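3. 方法と、そこに至るまでの回り道

3.1 なぜ歯ブラシの買い替えなのか

この研究の話をすると、だいたい最初に「なんで歯ブラシなんですか」と聞かれます。もっともな疑問だと思います。私自身、もともとは洗剤の詰め替え行動を調べていた人間で、歯ブラシは質問票の隅に付け足した一項目にすぎませんでした。ところが予備調査の自由記述を読んでいたら、洗剤の欄はほぼ全員が一行なのに、歯ブラシの欄だけやたらと長いんですよ。毛先が開いたら替えると書いたすぐ後に、でも開いているかどうかは気分で決まる、と続ける人がいる。家族の分は替えるのに自分のは替えない人もいる。旅行先で買った一本をそのまま家で使い続けて、前のものは掃除用に回すという人もいました(これは私もやります)。

洗剤は中身がなくなれば買うしかありません。歯ブラシはなくならないので、使い終わりを自分で宣言しないといけない。第1章で「終点のない消耗品」と呼んだのはこういう品物のことで、スポンジやまな板も仲間に入ります。そのなかで歯ブラシを選んだのは、ほぼすべての世帯にあって、単価が低くて、しかも一人一本が原則だからです。スポンジだと誰が替えたのか家の中でもあいまいになりますし、まな板は替える間隔が長すぎて、調査期間内に一度も買い替えが起きない世帯だらけになってしまいます。

3.2 調査の場所と参加者

調査はドラッグストアチェーンFomavenの店舗と、その会員向けアプリを通じて行いました。店舗は6店、すべてNanidov地区にあります。一つの地区に絞ったことは査読でも指摘されそうなので先に書いておくと、価格と品揃えをそろえたかったのです。Fomavenは地区ごとに棚割りが違い、よその地区を混ぜた瞬間に、見ているものが生活習慣なのか棚なのか分からなくなります。そのかわり、結果を他の地域に広げて語ることはできません。この点は第6章でもう一度触れます。

参加者の募集と質問票の配信は調査会社のWerkilleyに委託しました。最終的に分析に使ったのは545人分の回答です。回答を途中でやめた人と、同じ世帯から重複して申し込んだ人は除いてあります。同居家族の有無、住まいの広さ、洗面台を誰と共有しているかは全員に尋ねました。洗面台の共有については、当初は入れるつもりがありませんでした。予備調査で「夫の歯ブラシがくたびれているのを見て自分のを替えた」という記述に出会って、慌てて足した項目です。足しておいて本当によかった! 第4章の分析の半分はこの項目に支えられています。

謝礼は店舗で使えるポイントで2000ポイントを渡しました。歯ブラシの調査で歯ブラシが買えるポイントを渡すのはどうなんだ、という声は研究室の中でもありました。私も悩みました。結局、ポイントは調査がすべて終わってから付与することにして、調査中の購買には影響しない形にしています。

3.3 質問票と日誌

参加者には8週間にわたって簡単な日誌をつけてもらいました。書いてもらうのは、歯ブラシを替えたか、替えたならきっかけは何か、替えなかったなら替えようと思った瞬間はあったか、の三点だけです。最初の案はもっと欲張りで、毛の硬さの好みだとか歯磨き粉の銘柄だとか、思いつくものは全部並べていました。自分で一週間つけてみて、三日目に嫌になったので削りました。自分が続けられないものを人に頼むのはよくないですね。

きっかけの分類にはZinchenko尺度を使っています。もともとは衣類の処分行動のために作られた質問群で、「傷みの認知」「他者の目」「季節・行事」「在庫の存在」の四つの下位尺度からなります。衣類用の文言をそのまま歯ブラシに当てはめると妙なことになる箇所がいくつかあって、たとえば「流行遅れだと感じた」は歯ブラシではまず選ばれません。そういう項目は外し、かわりに「歯科を受診した、または予約した」を加えました。受診の前日に新品をおろすという人が予備調査で目立ったためです。歯科医に見せるのは歯であってブラシではないのに、なぜか替えたくなる。この気持ち、分かる方は多いんじゃないでしょうか。

日誌の入力時刻は夜9時に通知を出してそろえようとしたのですが、実際には翌朝にまとめて書く人がかなりいました。朝に書かれた記録では「替えようと思った瞬間」の欄が空白になりやすい傾向があり、一晩寝ると忘れるのだと思います。分析では入力時刻を統制変数に入れて対処しました。きれいな解決だとは思っていませんが、除外してしまうと朝型の生活をしている人ばかりが抜けてしまうので、残すほうを選びました。

3.4 家の中の在庫と、包装のこと

四つの下位尺度のうち、私が一番期待していなかったのが「在庫の存在」です。引き出しに新しい一本があるから替える、という順序は、どうにも理屈が逆に思えました。必要だから買い、買ってあるから替えられる。そう考えていたのですが、日誌を読み進めるうちに考えを改めました。「洗面台の下を片付けていたら出てきたので、ついでに替えた」というような記録が、時期も世帯も関係なく現れるのです。買ったことを忘れていた、という一言が添えられていることもしょっちゅうです。

そこで後半の四週間に入る前に、家の中にある未使用の歯ブラシがどこに、どんな姿でしまわれているかを尋ねる質問を追加しました。収納場所は洗面台の下、鏡の裏、買い物袋に入れたまま、の順に選択肢を並べ、あとは自由記述です。「姿」のほうは、包装が未開封かどうかと、外から中身が見えるかどうかを分けて聞いています。箱入りや紙包みのものは、しまった時点で色も形も見えなくなります。透明なプラスチックの包装であれば、図1のように柄やヘッドの色が開けなくても分かります。引き出しを開けたときに色が目に入るかどうかで、思い出しやすさが違うのではないかと考えたわけです。

家族のいる世帯では、色は誰の分かを示す目印にもなります。「水色は父のと決まっているので、ほかの人は使わない」といった決めごとがあると、未使用の一本は在庫であると同時に、すでに誰かの予約済みの品になっています。逆に一人暮らしの回答者は色をほとんど気にしておらず、安い色から買うと書いた人までいました。そこで、色による割り当ての有無を二値の変数として作り、世帯人数とは別に扱うことにしました。世帯人数だけで代用できるかとも思ったのですが、二人暮らしでも割り当てのある家とない家がはっきり分かれるので、まとめないほうが素直です。

なお、包装の種類は参加者の自己申告によるものです。店頭の品目データと突き合わせることも考えましたが、家にある歯ブラシがすべてFomavenで買われたとは限りません。歯科でもらったもの、親戚が送ってきたもの、ホテルから持ち帰ったものが平気で混ざっています。申告の揺れを減らすため、判断に迷ったときは「中の歯ブラシの色が分かるか」で決めてください、という一文を質問の前に置きました。この一文を入れてからは、包装に関する問い合わせがぱったり来なくなりました。

図1 透明なプラスチック包装に入った歯ブラシ。包装越しに水色と白の柄とヘッドが見える。
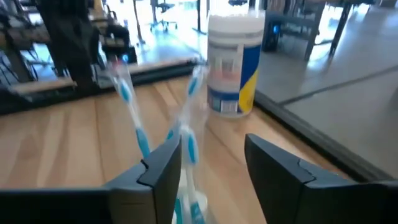

3.5 分析の手順

買い替えの有無を従属変数とし、週を単位とした離散時間のハザードモデルを当てはめました。説明変数は四つの下位尺度の得点、洗面台の共有、色の割り当て、それに入力時刻です。包装の見え方は後半の四週間にしか記録がないため、その期間に限ったモデルを別に立てています。推定結果は第4章にまとめました。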